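Wikby Shared Workroom -- notes from the users' meeting, 28th March

Taken down by me again, as I was the one with a pen. If I've got your words wrong, tell me and I'll fix them before these go up on the door.

Six of us came, plus Houshang Abbasi, who joined for the second half after his class let out. We started late on account of the coffee. Last meeting's notes were read out (fast!) and agreed, apart from one change: the shelf brackets in the back closet were paid for by the Quintana group, and I had written Terka. Sorry, Quintana.

Keys first. There are eight keys to the workroom and we can name who has seven of them. If you have the other one, please just drop it in the mailbox and we'll say no more about it. Houshang is against getting more cut until it turns up. I think that's a bit strict, but he pays for the locks, so fine.

Money next. We have $1,266 in the account after the winter heating bill. We agreed to spend up to $100 on supplies before July, mostly paper towels, trash bags and dry-erase markers that still have some life in them. I asked about a second trash can for under the window and got a lot of shrugs. I'm putting it down as a yes.
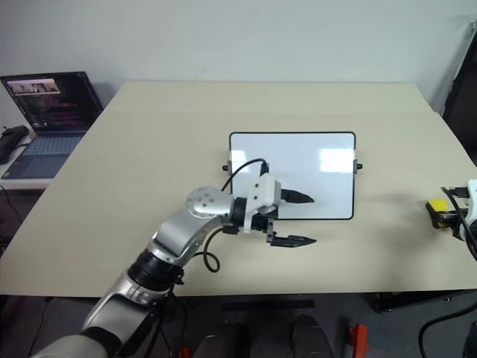
The big table took up most of the evening, as it always does. Everyone likes it and everyone wants it left the way they like it, and those are different ways! The Tetolon people would like to be able to leave their things out overnight when they have two evenings in a row. The sewing group needs the whole top clear to lay out fabric. We went back and forth on this for a good while and landed here: things can stay out overnight if it's written in the book, and the next group gets a phone call first. I also asked that the little whiteboard with the thin black frame keep its spot on the table, lying flat, so that anybody can scribble a note on it and find it again. It used to wander off to the closet and I'd spend half an evening hunting for it. Agreed, with one grumble about the ceiling lights shining on it so you have to lean over to read anything. You can pick it up, folks -- it isn't glued down.

We moved on to wiping. The rule stays as it was: whoever uses the table last wipes it, the whole thing, including the corners. Somebody left glue on it in the winter and it took me an evening with warm water and a plastic scraper to get it off. No steel wool, please, and no bleach. Sponges get rinsed and squeezed out afterward and go on the rack by the sink. A sour sponge goes in the trash, and you don't need to ask me first.

Laptops came up too. Fine on the table, but take them home with you, as the room isn't insured for them. Houshang is going to check what the policy says about equipment in general and call me.

Terka asked if they could have the room for a full weekend in July. No objections, but they have to clear it with the sewing group, who weren't there to speak up for themselves.

Any other business: the door still sticks. Lift and push. The window blind is waiting on a part, and Quintana offered to hang it once the part comes.

To do:
Houshang -- insurance policy, door hinge
Me -- markers, towels, trash bags, second trash can
Terka -- talk to the sewing group about July
Everybody -- check your coat pockets for that key

We'll pick the next meeting date by email. Bring your own mug, please, we're short.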